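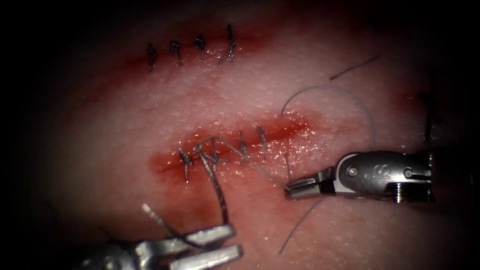
I bought the Magesa suture pad in October, after two cheaper ones from other sellers ripped on me in the first week. My purpose is simple: I want to practice the interrupted stitch until my knots look the same every time. The pad cost 82 dollars with shipping from Drulusbridge, so I thought about it for some days before I ordered. For me the most important question was whether the surface lets you see your mistakes, and it does. It is pale, so a dark thread is very easy to read against it. Look at the upper cut with its four closed stitches: you can compare the spacing in one look, and you also see that the last tail on the right was left taller than the others. On my old pad, which was brown, I missed such things all the time.

The feeling under the needle is good. It is a little more firm than I expected, but the edges come together without tearing if you take a bite that is not too small. When I placed the needle very close to the cut, the material broke two times in 11 stitches. With a wider bite I had no problem.

The red color around the cuts is something you will like or not like. I like it. It makes the practice more serious, and it teaches you to find the line when it is not so clean. The shine on the surface can disturb your eyes under a strong lamp, so I moved mine a little to the side.
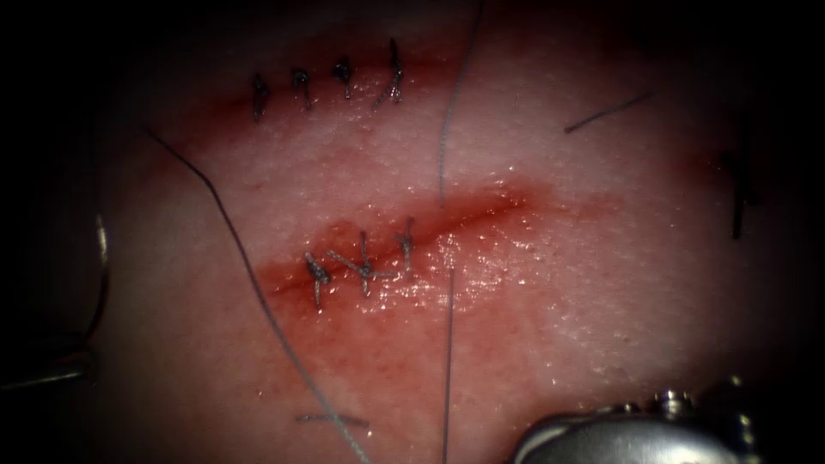 Upper cut closed with four stitches, lower cut still open on the right.

About thread: I use dark Flama thread, and I recommend a dark one for this pad. Loose pieces stay lying on the surface and I remove them with tweezers before I start the next cut. The thread in the Fatlow starter kit was too soft for me and the knots opened again.

The seller writes that the pad is good for 300 stitches. I am not there yet, so I cannot confirm it. I can say that the first cuts I made have started to look tired, and now I make the new ones more far from them. I give four stars. The missing star is for the price, and for the instruction sheet, where the letters are so small that I read it with my phone.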